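Moving the archive off the old server
Sunday, November 10, 2024

The Flirstead parish map archive has lived on one ageing machine since I took it on. Last week I finished copying it to the new one, named Paju, and these are my notes on how it went.
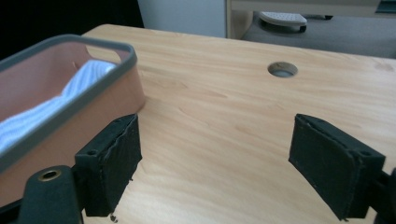
What had to move

The archive holds 2,404 scanned sheets, stored as TIFF, with a plain text record beside each. Total size is 380 GB. The Stalurcombe sheets are the largest, as they were scanned at a higher resolution than the rest.

Copying

I used rsync over the wired network with checksums turned on. This is slow. The first pass ran overnight and stopped once, when the old disk reported a read error. A second pass picked up the remainder.

Checking

I made a hash list on each side and compared the two. Nine files differed. All were in the same folder, and all opened without complaint on the old machine, so a quick look by eye would have missed them. I restored them from the January backup -- the hashes recorded then matched the restored copies.

Still to do

The index pages still point at the old address. The script that builds them has the path written in two places, and I have only changed one. Gallow, the old server, stays switched on until that is done.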